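I have stopped trusting the phrase "definitive edition," and I'd like reviewers to stop handing it out so freely.

The latest case is the second edition of Shota Nomura's reference on regional print shops. The first edition ran to two volumes and I used both until the spines went. The new one adds 125 pages and a chapter on the Uneck papers, and every notice I've read calls it the last word. I doubt most of those notices were written by people who had checked a single entry against the old one. I spent six weeks doing that, in the evenings, with a pencil.

A good part of the new material is old material moved. The section on the Bumport printers used to be an appendix. Now it is chapter 6, with longer sentences and the same footnotes. Two of those footnotes still point to page numbers in the first edition. The Shibata family, who get a full entry this time, get it mostly from one memoir, and the memoir was written by a Shibata. I have nothing against family memoirs. I would just like to be told, in the entry itself, that I'm reading one.

Then there is the index. A reference book lives or dies there, and this one sends you to "Bumport, see Printers" and then to "Printers, see under town." I went around that loop twice before I gave up and used sticky notes. 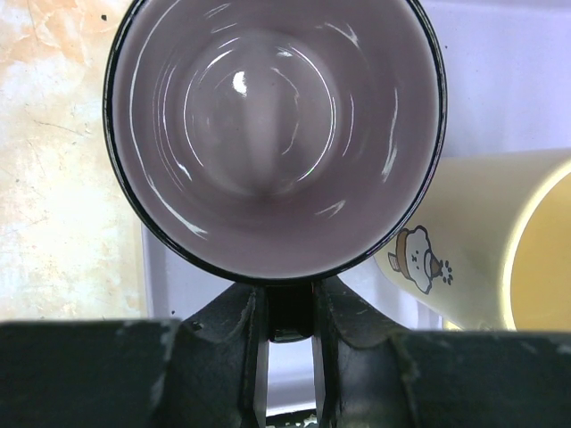
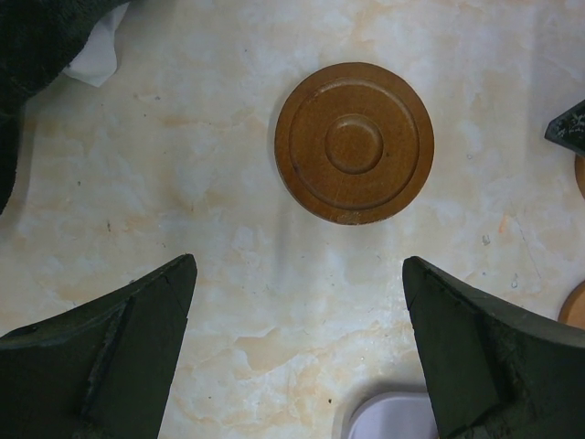 *A dark mug, first, and a round wooden piece with a grooved face.*

Defenders will say that small errors are the price of size. Maybe so, but size was the publisher's choice. Kotex Lane Press could have put out a slim volume of corrections and additions for 20 dollars, and owners of the first edition would have bought it gladly. Instead we are asked to buy the whole set over again and find the new parts ourselves. Nothing in the preface marks them. I looked for a list of changes and found a page and a half of thanks.

I don't blame Nomura for all of this. He is a careful man in the archives, and the Uneck chapter is the best thing he has written. The dating of the early ledgers is argued step by step, with the weak spots left in view. If the rest of the book worked like that chapter I would be quieter.

What bothers me more is how we talk about these books. A reader posts that he is halfway through and loving it, the author drops by to thank him, three more people say they've ordered it, and by July the thing is settled. Try raising a bad date after that. I did, on a list I've been part of for years, and was told I had missed the spirit of the work. The date was wrong by a decade.

Keep your first edition if you have one. Borrow the second for the Uneck chapter, and copy out the ledger tables while you have it.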